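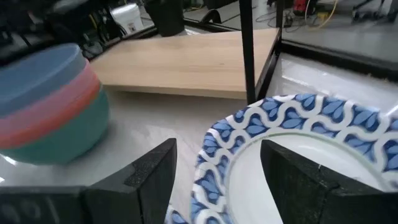 ## Week 6: Planning and paying for a small manipulation cell

Bring your draft budget sheet to the session. We will work through the Murnis cell as the main case, then you will rework your own numbers in pairs. The reading from last week (fixed costs and running costs) is assumed.

### 1. Start with the task, then the arm

Most first drafts handed in for this course open with an arm and a price. Put the task at the top of the sheet instead. Write down what is to be picked up, how wide it is, how heavy it is, how thin its edge is, and where it has to end up.

Tableware is a useful test. A paper plate weighs almost nothing and bends when squeezed. A stack of nested plastic bowls is heavier, and the top bowl can hang on to the one under it. Both can sit on the same table, and they ask for different things from the fingers. If your task list has both kinds of object in it, your budget needs a line for fingers as well as a line for the gripper.

### 2. The Murnis cell

The plan was for one arm over a table, a two-finger gripper and a small wrist camera. The money came to $3,000 for everything except the arm, which was already owned. Two quotes were asked for:

| Supplier | What was quoted | Price |
|---|---|---|
| Astbridge | Gripper, mount, wrist camera, cables | $2,107 |
| Nurkcombe | Gripper and mount only | $2,000 |

On paper Nurkcombe is cheaper. Once a camera and cables are added, it is not. The Astbridge quote left $893 for the table, the frame, spare fingers and things to pick up.

Points to note from the case:

- The Astbridge quote did not include shipping. It was added later and came out of the $893.
- The frame rails were priced by length. The first drawing had them longer than the table needed.
- Nothing was set aside for floor work. Cables ended up running across the floor, and cable covers had to be bought in August from a different account.
- Lighting was left out. A glossy white tabletop gives bright streaks in a wrist camera view. A matte mat costs little, but it has to be on the list before the order goes in.

### 3. Lines that students leave out

Check your sheet against these.

**Fingers.** Printed fingers wear and get scratched. Budget for three sets, and write down who has access to a printer. If you have to pay an outside shop, get the price per pair.

**Objects.** Paper plates get creased and have to be replaced. Plastic bowls last, but buy them in more than one color if the camera has to tell them apart. Patterned rims are harder for some vision software than plain ones, so buy some of each.

**Work surface.** Include the table, any raised board or shelf, and the hardware that holds it in place. Measure the gap under a raised board if the gripper is expected to reach there.

**Storage and waste.** One bucket for loose objects and one trash bin. These are cheap and always missing from the sheet.

**Staff time.** Setup, calibration and resets between trials. Maluleke's planning sheet, which you were given in week 2, puts resets on a separate row from setup. Keep it that way.

### 4. Order of purchase

1. Objects and table
2. Gripper and mount
3. Camera and cables
4. Fingers, first set
5. Fingers, remaining sets, after the first trials

Hold the last item until you know what shape of fingertip works. A beveled tip may slide under a plate rim and still do badly on a bowl.

### 5. For your own sheet

Revise your draft and hand it in by June 12, 2018. It should have:

- a task list on the first page, with object widths and weights
- two written quotes that cover the same items
- a row for shipping on each quote
- a reserve, with a note saying who can release it

Keep the quotes as separate pages at the back. Late sheets go in the tray outside the lab office.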